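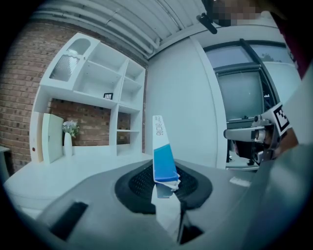
Figure 2. Open cubby unit against the brick wall, with vase and small black-framed picture in place.

Guides > Display and Shelving > Plorgate Open Cubby Unit > Section 2

Section 2: Placing and dressing the unit
February 20, 2025
By Dennis Rotich

Read this section after the unit has been assembled and before anything goes on the shelves. It covers open-backed units standing against brick, as in the Dondville showroom.

1. Brush down the wall and let the dust settle. The brick stays visible through the cubbies, so wipe off any old paint or mortar smears now.

2. Stand the unit in position with a second person helping. Check it with a level along the top and down both sides, then adjust the feet.

3. Fix the wall brackets into the brick with masonry plugs. Do not fix into the mortar joints.

CAUTION: Do not load any shelf until both brackets are tight. Keep children clear while the unit is free-standing.

4. If your unit has the arched cubby with the ribbed glass panel, leave that cubby until last. Clean the glass with a soft damp cloth - no scouring pads.

5. Place framed pictures first. A small frame suits a middle shelf near the centre of the unit. Set it back from the front edge.

6. Set vases and upright boards at the bottom of the unit. Put felt pads under anything ceramic. A leaning board needs a non-slip strip along its lower edge.

NOTE: Each cubby carries up to 13 kg, spread evenly. Heavier pieces belong on the floor.

7. Leave some cubbies open. A full grid hides the wall and is harder to dust.

8. Cut flower stems to suit the vase and change the water every two days. Wipe up spills straight away, as standing water will mark a white finish and leave a grey ring.

Retighten the brackets after 31 days, then once a year. We do ours in November. For spare brackets or feet, quote part 2594.

Oosthuizen Shopfitting, Vellville | Contact us | © 2025 | Back to top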